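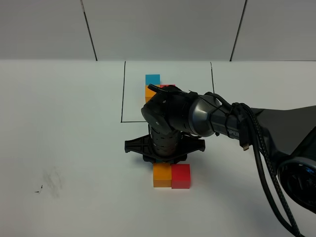 Orange and red cubes in front, with more of the set standing further back on the table.

I have been meaning to write up the Ramalho colour cubes for a good while, and now that they have been in and out of their bag most days since September I feel I know them well enough to be fair to them. They come from Kesivow, who sell them alongside the bigger Prollon bricks, and mine cost 9 pounds with the postage (which I thought very reasonable for something that gets this much use!).

They're plain little things, with no letters or patterns on them, and I've grown rather fond of that. You can line them up, copy a pattern from a card, or just sort them while the kettle boils. The edges are crisp enough that two will sit flush against each other, and mine have had a good many tumbles onto a hard floor without chipping.

What I hadn't thought about at all was the table. We do everything on a plain white top, and it is lovely for showing off the colours, but my goodness it does show every mark.
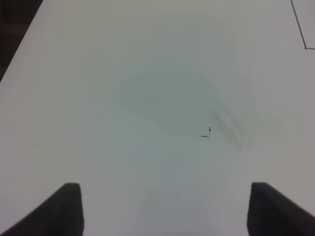
A damp cloth and a drop of washing-up liquid is my usual routine, and I give the cubes a wipe while I'm at it. They dry quickly on a tea towel and the colours have stayed as strong as the day they arrived, even the red, which I'd half expected to fade on the windowsill.

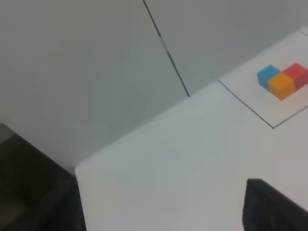

Storage is my one real grumble. The drawstring bag is thin, the cord has already frayed, and I've moved the lot into an old Ukemetti biscuit tin. For copying games I like a marked area to build in, a white sheet with thin black outlines being quite enough, and a small L-shaped group of three makes a nice gentle pattern to start on. The light blue is my favourite of the colours, very cheerful against all that white. I do wish Kesivow put a mat of that sort in the bag, as it would save a lot of fiddling with a ruler.

I'd buy them again, and I'm tempted by a second set for my sister's house.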